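From: Rhydian Bevan
To: irkum-users list
Subject: Re: Open day in May, the kitchen table demo

Gwion Probert wrote:
> I couldn't get to the Irkum open day. Can anyone who went
> tell me if the steamer demo is worth bringing a class to?
> And is it the same arm they had last year?

Gwion, I went for the morning session. It's a new arm, on a Velteo controller, and the steamer demo ran most of the time I was there. There were 41 visitors on the sign-in sheet when I left, so go early if you bring a class.
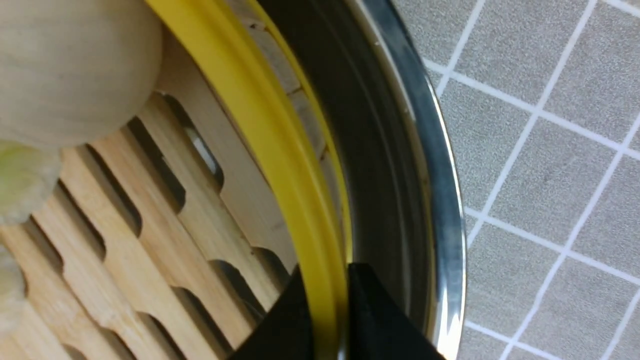

The grip was what most people asked Elin Price about. She said the hard part is choosing where to take hold, and that they spent a good part of the spring on it. On the wrist camera you can follow it well: one finger goes down between the yellow rim and the wall of the pot, the other stays on the bamboo side, and the rim is held between them. There isn't much room in there. The force limit is set in software and she changed it twice while we watched.

The arm is driven by an operator for the training runs and runs by itself for the demo. They had up to 700 recorded runs of this task and want 4000 before they move on to the next one. 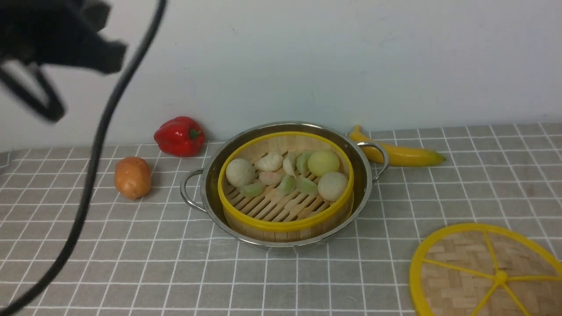 Steamer table, with the gripper at upper left.

Each run takes a few minutes with the reset. Rhodri Lloyd did the resets and let visitors help, which I think a class would like. The contents of the basket stay the same for a whole block of runs, then get changed.
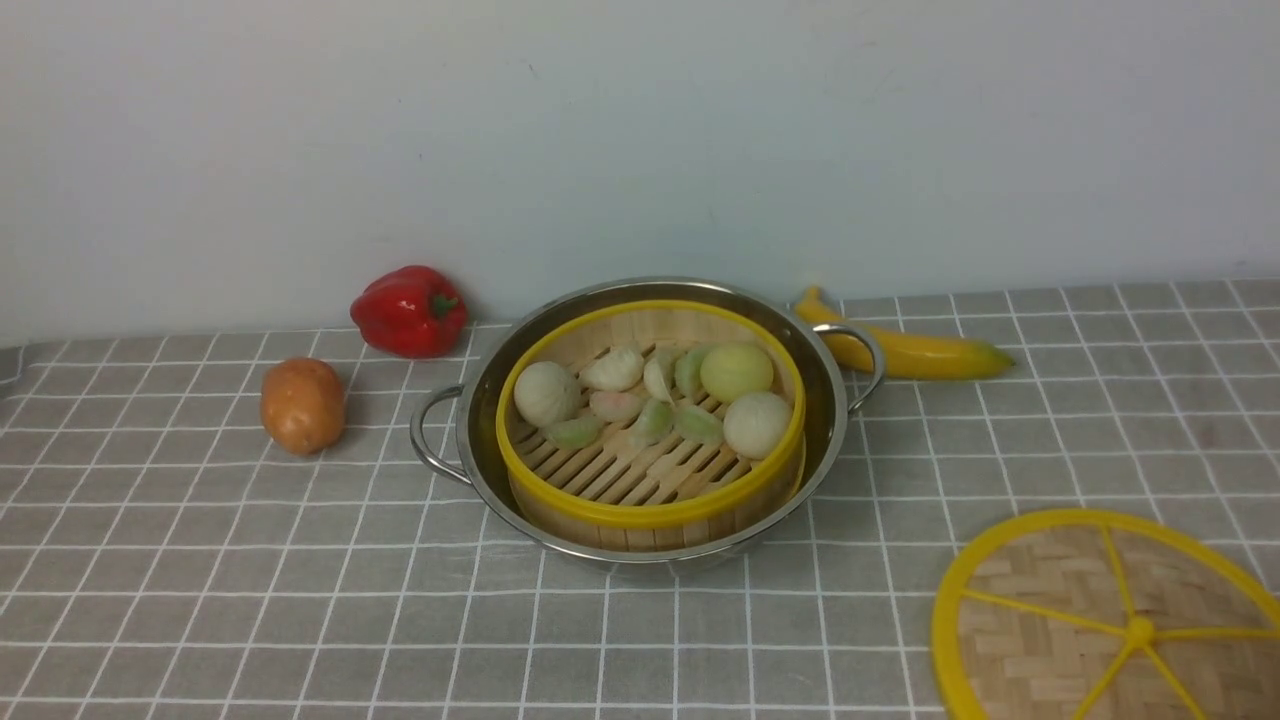
TABLE SETUP AND PRACTICAL NOTES

The lid starts flat at the lower right on the grid cloth, and the pepper, potato and banana stay out as distractors. Groups of nine at most in the room. Parking is behind the Koller building. Bring a sweater, they keep the room cool. The slides are from Hellavex and a bit long; ask to skip to the part on grasp planning.

There was also some talk about whether the lid should be its own task.

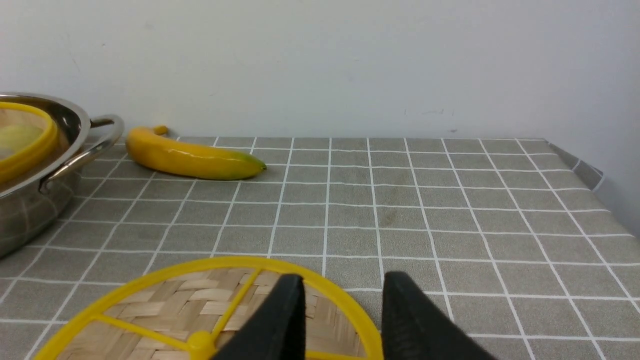
Jamila Jayasinghe thought it should, and told Elin that lifting a lid and moving a basket fail in such different ways that one success rate for both doesn't say much. Elin agreed to report them separately from the next block on.

I'd bring the class. Write to Elin for a morning slot.

Rhydian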